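Posting a parcel of wrapped gifts from Gitley - wrap before or after?

gumleaf56
I must send presents to my sister's children in Pilkington before the end of January. I would like to wrap them at home, but the Vurden counter told me last year that corners always tear. What do you do? 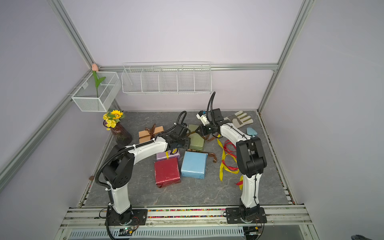 Red, purple, green and light blue, one colour for each child.

marten_k
Wrap first, then fill the gaps in the carton with crumpled newspaper. I have sent parcels this way for many years and only one ribbon was flattened.

tealady134
I don't agree with marten_k. Newspaper ink rubs off on light colours. Use plain tissue, and put the ribbons in a separate envelope so the aunt or mother can tie them there.

marten_k
With tissue it costs more, and children open the paper in two seconds anyway. But the ink, yes, it is possible. My paper was dark.

fulo_fan
Fulotico sells a flat carton, 453 grams empty, it is strong but heavy. You pay for this weight, so weigh it before you choose.

gumleaf56
Thank you all. I will take the tissue and a lighter carton. The yellow ribbon stays on the purple one - it is small and I think it will survive. Does the counter in Gitley still close at noon?

tealady134
At 2 pm now.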